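4.2 Why people quit their magnesium

I'll admit I went into this part of the study thinking taste would be the whole story. We gave 387 adults in Stamow a daily magnesium powder for the whole of May (either the Clarden citrate or the Lutitz glycinate, both stirred into water) and asked them to tick a card every time they took it. Taste did come up, a lot, and mostly about the Clarden, which several people compared to chewing an aspirin! But when I sat down with the cards, the gaps didn't line up with the complaints at all. Plenty of people who hated the stuff took it every single day, and plenty who liked it had drifted off by the second week.

What did line up was the time of day. People who took their powder with breakfast kept going far better than the bedtime group, and that held for both products. I had pushed for bedtime dosing when we planned the study, so this one stings a little. In the interviews they told us they'd fallen asleep on the couch, or brushed their teeth already and didn't want anything sweet after that.

We held the interviews and the closing talk at the Benedetti Center, one group at a time, and I ran most of them myself.

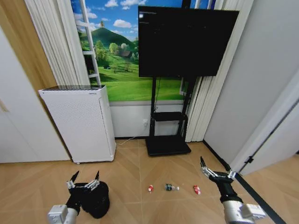

Figure 2. Meeting room at the Benedetti Center.

Sleep scores are a different matter and I'm keeping them for Section 5, but one thing belongs with the cards. The people who stopped early also rated their sleep lower at the start, before they'd had any powder, so please don't read the dropout numbers as a sign that magnesium was helping the ones who stayed. It might have been. Our cards can't tell us that, and neither can the interviews, where people remembered taking a good deal more powder than they had ticked off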